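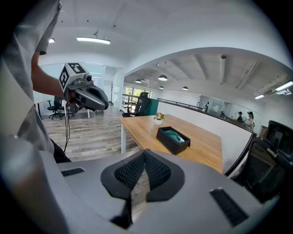 *Two hand-held grippers, one of them carrying a white cube with black marker patterns.*

**Deferral**, also called **handing back**, is the practice in which a computer system that has been asked to make or recommend a decision passes that decision to a person. The word is used in discussions of artificial intelligence and ethics, and it covers a surprisingly wide family of habits, from the simple message saying that an application needs to be read by a member of staff, all the way to elaborate arrangements in which the system explains what it was unsure of and waits for a reply. A system that never defers is usually called *closed*, and one that defers at every step is sometimes called, a little unkindly, a *doorbell*.

The subject sits beside several larger ones, such as responsibility, fairness and the question of whether a machine can be said to have values at all, and it borrows freely from each of them. It differs from plain error handling. A program that stops because a form is blank has run out of information, whereas a system that defers may have all the information it is ever going to get and still leave the choice to somebody else.

## Background

The idea is a good deal older than computers. Junior clerks, student nurses and apprentices of every sort have always been taught when to carry on and when to go and fetch someone, and much of the early writing on deferral simply took this everyday arrangement and asked whether a machine could be brought into it. The comparison is a friendly one and most readers take to it straight away, though it has its limits. An apprentice who asks for help generally learns from the answer and asks less often as the years go by, and many deferring systems do nothing of the kind — they ask the same question in the same words for as long as they are switched on.

## Kinds of deferral

Writers commonly separate deferral by doubt from deferral by subject.

**Deferral by doubt** happens when the system's own measure of confidence falls below a set level. It is the easier kind to build, and it suits work where the right answer will become known sooner or later, such as sorting post or reading handwriting. Its weakness is that a system may be very confident and quite wrong, in which case no one is asked anything.

**Deferral by subject** happens when certain questions are always passed on, however sure the system may be. Decisions about ending a tenancy, taking a child out of a school or stopping a payment that somebody lives on are the usual candidates. Supporters say that some choices ought to be made by a being who can be sorry afterwards. Critics answer that a list of reserved subjects has to be drawn up by someone, and that what is left off the list tends to be left off for a very long time.

The two kinds can be combined, and in larger services they nearly always are. There is also a looser practice known as *soft deferral*, where the system gives its answer and adds a line inviting a second opinion. Opinions differ on whether this deserves the name, as the decision has in effect been made by the time the invitation arrives.

## The Seltden housing trial

The best-known case in the literature is the trial at Seltden, where the housing office used a program called Flerura to sort requests for repairs and transfers. Flerura had been set up to defer by doubt, with a short list of reserved subjects added at the request of the tenants. Over the course of the trial it handled 2830 requests and handed back 138 of them.
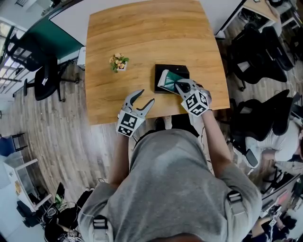
The number that came back was smaller than the office had planned for, and for a while this was taken as good news. The trouble showed itself when staff began reading a share of the requests that had gone straight through. Many were perfectly well handled, but letters written in a cheerful or apologetic tone had been marked as less urgent than blunt ones, even when the leak or the broken boiler was just the same. Flerura had felt no doubt over these, if one may put it that way, and so had never asked.

Two changes followed. The list of reserved subjects was made longer, taking in heating, damp and anything to do with stairs, and a portion of confident decisions was sent to staff as a matter of routine. The second of these has since been copied fairly widely and is often called *Seltden sampling*, although similar checks had been common in factories long before.

## The Poduval objection

A well-known argument against deferral takes its name from the Poduval Papers, a series of discussion pamphlets on machine ethics. The objection runs more or less as follows. If a person is asked to settle only the hardest cases, with none of the easy ones in between to keep a hand in, that person will slowly grow worse at judging, and after a time the machine will be handing its hardest questions to somebody poorly prepared to answer them. The pamphlet makes the comparison with a driver who takes the wheel only on ice.

Replies have come from several directions. One accepts the point and recommends that people be given a steady supply of ordinary cases as well, which costs time and money and for that reason is rarely done. Another holds that the person's skill is beside the point, and that what matters to the family waiting for an answer is having someone to talk to. A third reply, heard mostly from engineers, is that systems should get better at deciding until deferral is hardly needed. Supporters of the objection regard this last one as changing the subject.

## Timing and wording

How a decision is handed back seems to matter nearly as much as whether it is. The Boleo guidelines, which are used by a number of advice services, ask that the person receiving a case should see the facts before seeing the machine's suggestion, on the grounds that a suggestion read first is very hard to put out of one's mind. They also ask that the reason for deferral be given in an ordinary sentence. "I could not tell whether the tenant means this flat or the last one" is held up as good practice, while a bare score is discouraged.

There is some disagreement over the hour at which cases are passed on. A system can defer at four in the morning as readily as at noon, and cases that pile up overnight are apt to be cleared quickly by the first person in. Some services therefore release them a few at a time through the day — a plain sort of remedy, though people who have worked under both arrangements tend to speak warmly of it.

## See also

- Machine ethics
- Automation bias
- Moral responsibility
- Second opinion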